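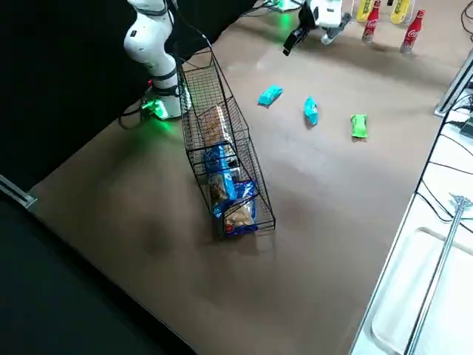

Black wire basket on a brown tabletop

Overnight ferry Ivby to Skirstead, cabin or seat, and can I get off for the day?

Sohail Bajwa

My wife and I are taking the Rotis from Ivby to Skirstead in August and I have got myself confused by the booking page. We've been on a river boat before but never on an overnight ferry, so please excuse the basic points.

First, we have been given cabin 739, which the plan shows at the back of the ship. We chose "inside, two berth" and did not pay to pick a number. Is it noisy at that end? My wife is a light sleeper and I would pay to move if it makes a real difference. The fee to change is 80 euros per cabin, which seems a lot for one night.

Second, the ship stops on the way at a small port in the morning and stays there until the afternoon before going on to Skirstead. The page says "through passengers may remain on board". Does that mean we can also go ashore and come back? I would like to see the town and have lunch there.

Third, we are foot passengers with two medium cases and a rucksack. Do we carry these up ourselves or is there somewhere to hand them in like on a cruise?

We arrive in Ivby by train in the middle of the afternoon and boarding opens at 18:30. Any advice on what to do with the cases until then is welcome too.

Posted under: Ferries and short cruises

Roald Eide

I have done this crossing both ways, most recently last summer, so I will go through your points in turn.

Cabin 739 is on deck 7 and yes, it's towards the stern. The engines are a low hum there and I slept through it. What woke me was the car deck announcement, and you get that in every cabin on the ship. I would not pay 80 to move. If you want to try for something quieter, go to the desk on deck 5 once you have sailed. They sometimes have empty cabins further forward and they moved a couple ahead of me in the queue without charging. I wouldn't count on it in August.

Going ashore at the stop is allowed. You need your boarding card and your passport or ID card, and you have to tell the desk the night before so that your name goes on the list. They close the list at 22:00. In the morning you wait by the foot passenger door until they call you, and you must be back an hour before she sails. They do not wait. Your cabin stays yours, but the steward may come in to change towels, so put valuables away.

There is no luggage drop. You carry your own cases up the gangway, and then there's a lift, which will have a long queue. If you can manage the stairs with a medium case you will be in your cabin much sooner. The cabins are small. One case fits under the lower berth and the other will have to stand in front of the wardrobe.

Eat before you board or book the first sitting. The café only had sandwiches left by nine when I was on.
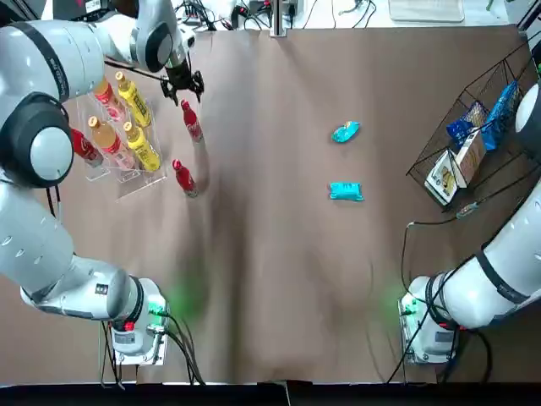 Bottles in a clear tiered rack

Bushra Mohmand

Take earplugs and stay in the cabin you've got.

For the cases, Ivby station has lockers on platform level but the large ones go early. The terminal at the harbour has a left luggage room which opens at noon. It is a bit of a walk from the station with cases, mostly flat, with cobbles for the last part. There is a bus from outside the station which says Harbour on the front. Don't get the one that says Harbour Road, it goes somewhere else.

We went ashore at the stop two years ago. It's a nice little town, one main street and a church. Most places don't open for lunch until 12:30, so check what time you have to be back before you sit down and order.

Jawad Mughal

Not sure about the Rotis as I was on the older ship, but the seats were terrible and I'd have a cabin every time. They leave the lights on all night in the seat lounge.

One thing to add: if you are going on from Skirstead the same evening, the last coach inland is the 157 and it does not meet the ship if she's late. We missed it by a few minutes and had to find a room. Book something near the port if you can.

Sohail Bajwa

Thank you all. We will keep 739 and take the earplugs. I have rung the ferry line and they confirmed the list for going ashore, though the person I spoke to said it closes at 21:00 and not 22:00, so we'll go to the desk as soon as we have put the cases in the cabin. We are staying two nights in Skirstead and so the coach is not a worry.

Roald Eide

Good to know about the time, it must have changed since I went. Take a jumper for the deck, it's cold out there after dark even in summer.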